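White Elephant Gift Exchange

A white elephant exchange is a party game where everybody brings one wrapped present and goes home with somebody else's. I've been playing it for 15 years, so I volunteered to write this entry for our gift-giving pages, and I'm going to try very hard to stick to the rules and not my feelings about the year I lost the waffle maker!

You may know it as Yankee Swap or Dirty Santa. Some families say those are separate games with separate rules (my in-laws will argue this until the pie is gone), but the basics are the same. Guests draw numbers. Number one picks a present from the pile and opens it in front of everyone. Each player after that can open a new one or steal something that's already been opened, and whoever gets robbed takes another turn. 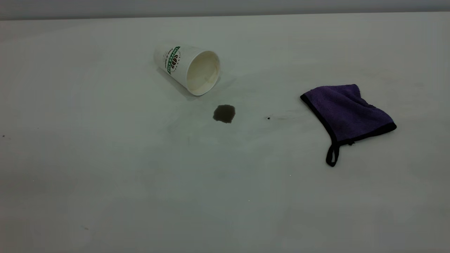

Stealing is where the house rules come in. Most groups say a present is "locked" after its third owner, and you can't grab back the thing that was just taken from you, at least not right away. A lot of people also give player one a last swap at the end, which seems only fair when you had to go first with nothing to steal.

Spending limits are all over the place. Ours is $30, and I like that number a lot - it buys a really good candle or a soft throw blanket, and it doesn't hurt if yours ends up with your cousin's boyfriend. Other groups go with no spending at all and wrap something from the back of the closet, and those parties are usually louder.

Group size matters more than you'd think. With five people it's over before the cocoa cools, and with a really big crowd you'll want to split into two circles or put a timer on each turn. My friend Omolara Aliyu runs hers with a kitchen timer and she is strict!

See also: Secret Santa, cookie swap, stocking stuffers, regifting.

Last updated September 15, 2022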